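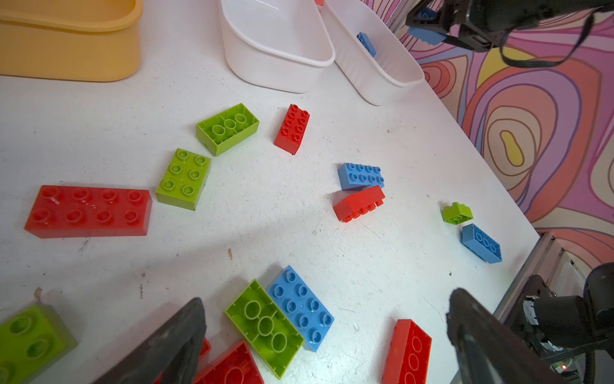 The Bruklow bench cell is sold as a kit with two small arms, a frame of aluminum extrusion and a white work surface, and this page covers setting it up and keeping it in good order once it is yours. We get a lot of mail from people who have had theirs for a season or two and have started to see sloppy picks, and nearly always the answer is in the fingers or the cables. A sorting job with big toy bricks in red, green and blue, some lying studs up and others on their sides or upside down, is a fine way to find out how your own cell is doing, and it costs you nothing but a rummage through the toy chest. If the fingers close squarely on a brick whichever way it has landed, you are in good shape and can skip ahead to the parts list with a clear conscience.

Setting up

Put the frame on a bench that doesn't rock. We know how that sounds, but please do go and lean on it first! Bolt both arm plates to the front rail finger tight, slide them to where you want them, and only then snug them down with the 5 mm key from the kit. The slots in the rail let you move either arm sideways later on, so don't fret too much over the first position. Ineke Van Hecke, who packs most of the kits and has built more of these than the rest of us put together, likes to set the arms so that both can reach the middle of the table and only one can reach each end. It makes the handovers easier and gives them less chance to bump elbows.

Run the home routine with the table cleared and your hands out of the cell. Each arm should fold, pause and come back to rest without a buzz. A buzz at rest usually means a joint is carrying a bit of side load from its cable, and a little more slack at the elbow cures it.

Bins and walls

Any light plastic bin will do, as long as the walls are low enough for the wrist to clear them when it lets go. Shallow trays are kinder to beginners. Stick-down dots under each corner will stop a bin from creeping, and creeping bins are behind more missed drops than anything we have ever found in the software.

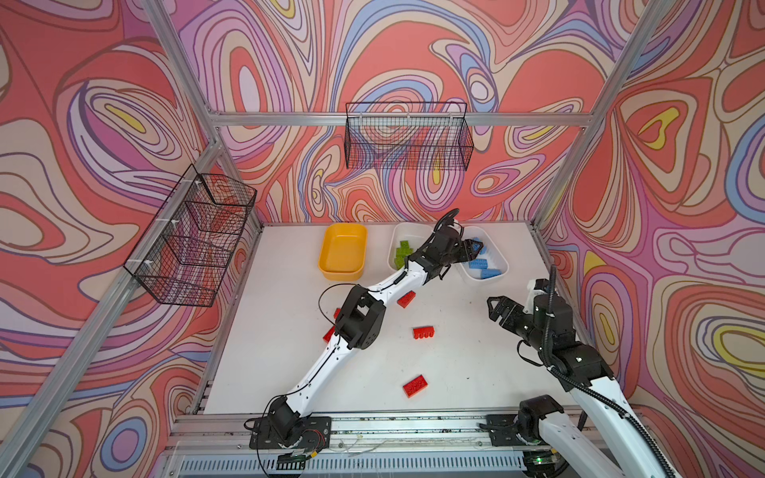 Wall panels come as a printed set from Zerouali and slide in behind the table along three sides. You can order them plain or patterned. Wipe them with a barely damp cloth and leave the glass cleaner in the cupboard, as it dulls the print over time. If a panel has started to bow, take it out, turn it around and slide it back in, and it will generally settle by itself in a week or so.

Looking after the cell

Every morning, or at least every morning you mean to use it, brush the table and the front rail. Crumbs of plastic gather in the slots and then wander under the mounting plates. An old paintbrush is perfect.

Every 500 cycles, look at the finger pads. They should be dull and slightly grippy. Shiny pads want a rub with the gray cloth in the kit, and pads with a nick in them want replacing (they come in pairs, and we do ask you to change both).

Every 1,000 cycles, check the screws at the wrist and elbow, one joint at a time, with the power off at the wall. Use the small driver and stop when it stops - these are little screws in little housings, and a stripped one means a new bracket. While you are there, follow each cable from the wrist back to the base with your fingertips and feel for flat spots or a place where the jacket has gone stiff. Replace any cable tie that has slipped, and trim the tail so it can't catch.

Replacing a wrist servo

Power off, unplug, and support the forearm with a folded towel before you loosen anything. Take a picture of the cable loop on your phone, undo the four housing screws, lift the old servo out and drop the new one in with its horn at the center mark. Refit the loop the way you found it. Run the home routine twice, then one slow pick with the speed turned down. Allow up to 16 minutes the first time, plus a cup of tea.

Parts and ordering

Finger pads, pair: Tastico 265
Cable set, one arm: Wunden long
Wrist servo, with screws and horn
Wall panels, set of three, plain or patterned
Service pouch: gray cloth, small driver, 5 mm key, cable ties

Parts orders placed before noon go out the same afternoon. We close for two weeks in July, so if your pads are looking tired in June, do drop us a line early. Please put the number from the underside of the base plate in your message, as the older wrist takes a different horn.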